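工业建筑史选读 第六讲讲义
屋顶是怎么撑起来的

上一讲我们停在墙上，今天终于可以抬头了！我一直觉得，读厂房要从屋顶读起。墙可以后来再砌，门窗可以换，机器更是换了一代又一代，屋顶的骨架却往往留着最初的想法。

一、跨度从哪里来
早期纺织厂多用木梁，跨度受木料长度限制，柱子只好一排排立在车间中间。铸铁柱进来以后，柱身变细了，可柱网还是密。真正松开手脚的是桁架：把一根粗梁拆成许多短杆，有的受拉，有的受压，用料省，跨得远。请大家回去把讲义后面的三角形桁架简图自己画一遍，标出哪根杆受拉、哪根受压。画错没关系，画完你看任何一座老车站都会停下来多看两眼。

二、光从哪里来
锯齿形屋顶是我最喜欢的一种。在北半球，玻璃面朝北，光线均匀，没有直射，织工看纱线颜色不容易偏。Houda Ragab 那篇写 Nasr 纺织厂的文章（阅读材料第二篇）讲得特别细，她把每个开间的采光和工位排列对着看，原来最亮的位置留给了验布！文章第29页的剖面图务必细读。

三、屋面板
压型金属板的道理，折一张纸就明白了：平纸一拿就垂，折成波纹，顺着折痕的方向立刻就挺。波纹方向通常垂直于檩条，板搭在檩条上，檩条再把荷载传给主梁。所以站在室内，只要看清板和梁的走向，荷载的路线差不多就能说出来。
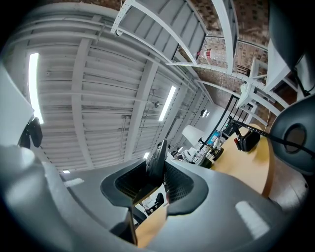
讲义合订本 第58页

顶面刷白也值得讲几句。浅色顶棚能把光反射下来，车间里暗角少，灯具可以少装。梁、板、管线一律刷白，视觉上又会连成一片，层次反而要多看一会儿才分得出来，这一点写调查报告时要留心：先找主梁，再找次梁，线管放到最后。

四、讨论题
Said Belhaj 认为 Prurnport 码头仓库改造时加吊顶是最大的损失，你同意吗？保温、声学和结构外露之间怎么取舍？请结合一处你亲自去过的建筑来谈，篇幅不限，有手绘图更好。

下次课讲锅炉房和烟囱，地点改在309教室。十月的参观照旧，穿平底鞋，带软尺和铅笔。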